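Search Hisow Ask a neighbor, find a fix Go

White paint on a bare wood bench top – sand it or leave it?
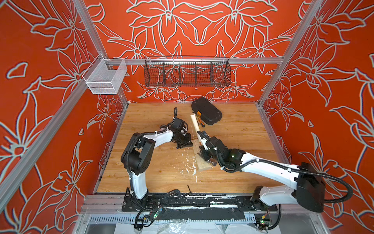
The bench, with the paint patch to the left of the block.

I put up the lily wallpaper first and thought about the work surface second, so I know how my priorities look. There are white splatters and chips on the bare wood, just where I do my dowel work. I think it's latex. Can I get it off without leaving a pale crater? The wallpaper is staying, thanks.
Eugeniusz Rutkowska
2 comments · 37 views

Siv Ljungberg
Plastic scraper first, held nearly flat, and go with the grain. Whatever is left gets a rag with a little rubbing alcohol – dab, wait a minute, wipe. Then 180 grit by hand over an area much bigger than the patch, fading out at the edges. Oil the entire board afterward or you'll have a clean spot that bothers you more than the paint did. Try the alcohol on the underside first.
Helpful (61) Share

Nurnis
It's a bench. Mine has more paint than wood. Put the case on top of it and carry on.
Helpful (2) Share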